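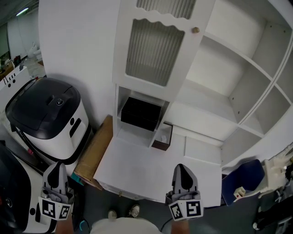 Lucimara Assunção wanted to know, before the group had its coats off, what the recordings are worth if the cabinet is moved ten centimetres to the left. The reply from the Urno side was that a single recording is worth very little in that case, and that this is the reason there are so many of them. The rest of the visit was in large part an expansion of that answer, so the notes below are arranged around it and do not follow the order of the afternoon.

Visit to the Urno workshop, Nelden

The section's autumn visit took place on October 25, 2018. A party of 11 attended, which is the most the workshop will admit at one time. Urno is a small firm working on manipulation, meaning the part of robotics that deals with picking things up, opening things and putting things down again. It does not build arms. It builds grippers and the software that decides what the grippers should do, and it buys in everything between the wrist and the floor.

The work on show belongs to a project called Drudness, started in June. Its subject is furniture and small household goods: doors with knobs, open shelves, boxes, lids. The first half of the demonstration concerned recording, where a person performs the task and the movement of the grippers is logged. The second half concerned playback on a machine, and was shorter.

The grippers

Each gripper has two grey jaws tapering to a black tip. Behind the jaws is a white mounting block, and on each block are printed two black-and-white marker patterns, four across the pair. The same gripper body is used in both halves of the work, by the person when recording and on the arm when playing back. Urno considers this the main economy of the scheme. If the jaws differ, even in the stiffness of the tip, then a grasp which holds in one case may slip in the other, and the fault is hard to trace afterwards.

The markers serve to fix the position of the block relative to a camera. Two are fitted to each block so that one can be lost from view, or seen at too flat an angle, without losing the position altogether. Several of us asked about lighting. Glare across a marker is worse than dimness, and the prints are now matt. An earlier batch had been laminated for durability and was thrown out.

Maximum opening between the jaws is 88 mm. This governs what can be attempted. A tissue box can be taken across its narrow side or by an edge, and a small knob presents no difficulty in width, though it does in other ways (see below). Anything broader has to be held between the two grippers, one pushing from each side, and the software treats that as a separate kind of grasp with its own limits on force.

The cabinet task

Most of the recording in Drudness is done at a white cabinet. It has a tall door with a ribbed, frosted glass panel, an open cubby beneath the door, and shelving in square compartments to the right. The shelving has the usual small holes for shelf pins, and these have caused more trouble than might be expected. The depth software at one time took a row of them for a change in the surface and reported a step where there was none. A filter now removes anything below a set diameter. The members who work in inspection will recognise both the problem and the cure.

The knob on the door is round, small and made of wood, and it sits high, near the upper right corner. A person opening such a door pulls and lets the hand turn with it. A gripper with two flat-sided jaws holding a round knob has to do one of two things: rotate the whole forearm to follow the arc, or allow the knob to slide between the tips. Urno permits sliding. The pressure is set low enough for the knob to turn in the grip and high enough that it does not pull out, and the band between the two is narrow. It was found by trial, and it has to be found again whenever the tips are changed.

Glass panels are a second difficulty. Clear glass is nearly invisible to the depth sensors, and ribbed glass returns a reading which varies from one rib to the next. The solution adopted is to ignore the panel and work from the door's edge and knob. We asked whether the software knows that a panel is glass. It does not. It knows that a region gives unreliable readings and that nothing should be pressed against it.

The cubby is used for placing. At the time of our visit it held a black box with a glossy lid and, beside it at the right, a small brown tissue box. Two instructions were worked through, the first being to draw a tissue and the second to move the tissue box on to the countertop in front and return it. Drawing a tissue sounds trivial and is the harder of the two. The tissue gives no useful depth reading until it is gripped, the box is light and tends to lift with it, and the second gripper must therefore hold the box down without crushing it. A person does this without thought. In the logs it occupies two hands, a contact on the box, a contact on the tissue and a pull whose direction changes partway.

Numbers

Figures were given for the cabinet task up to the week before our visit. There were 391 recordings made and 322 kept. The remainder were rejected, mostly for lost markers or for a clock fault between the two grippers which has since been corrected. A smaller share went out under the heading of "style". Urno asks its recorders not to use an elbow, a knee or the back of the hand to steady anything, as the machine has nothing equivalent, and under repetition people forget. A recording in which the door is nudged shut with a foot is of no use, however well the rest of it went.

Nobody present could say how many recordings would be enough. The working rule is to stop adding to a task when a further batch makes no measurable difference to playback, and the cabinet task has not reached that point.

This brings us back to the question about ten centimetres. The furniture and goods are shifted between batches, by amounts which are deliberately not measured, and the recorder starts from a different place on the floor each time. The position of the knob in the room is never learned as such. What is learned is how the jaws approach a knob from wherever they happen to be. Ms Assunção asked a supplementary about mirror-image cabinets, with the knob on the left. These have not been recorded. The logs can be reflected in software, but a reflected log assumes a reflected machine, and the cable runs on the arms are not symmetrical.

Playback

Playback was run on a bench fitted with two arms, at reduced speed. We saw the door opened and closed several times. On one attempt the jaws met the knob too high and slipped off the top; the arm withdrew, paused and tried again from slightly lower without prompting. The retry is itself taken from recordings. Urno keeps a portion of those in which the person misses and corrects, and marks them as such.

The tissue task was not run on the arms. It is scheduled for the next stage, once a thinner tip is available.

Safety arrangements were discussed at some length, as most of the party have dealt with guarding at work. The arms are force-limited and the bench is within a light curtain. Stopping distance at demonstration speed was quoted but the conditions of measurement were not to hand, and we have been promised them in writing. They will be printed here when received.

Logging software

The package used to check the logs is called Queiroz. It lines up the left and right grippers against a common clock, marks each closing and opening of the jaws, and flags stretches in which a block has no visible marker. The operator then accepts or rejects. Checking a recording takes longer than making one, and this, more than the recording itself, sets the pace of the project. Some of our members thought the accept or reject decision could be partly automated. Urno has tried a threshold on marker loss, and found that it threw away good recordings in which the loss fell at a moment of no importance, such as the walk up to the cabinet.

Points for those attending the second visit

A repeat visit is planned for members who could not be placed on this one. Flat shoes are required in the bench area. Photography is permitted in the recording area and not at the arms. There is no parking at the unit itself and the road outside is used by lorries until late afternoon, so the station side is the better approach on foot. Members with questions on tip materials should send them in beforehand, as the person who deals with those is not on site every day. Names to the section secretary in the usual way, stating whether you have attended a Urno demonstration before.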